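Ticket 438 – Skultmont 8 laptop, screen stays black after sleep
Opened by: Saqib Paracha, Stanham office
Assigned to: Hollis Pettigrew
Status: Awaiting user

The user reports that the display does not return when the lid is opened. An external monitor works normally. Battery charge was 100 percent at the time of the fault.

Graphics driver rolled back to version 175 – fault still present. Fast startup has been turned off. Please test overnight and reply to this ticket with the result. 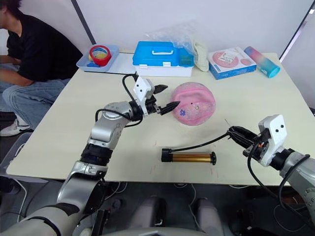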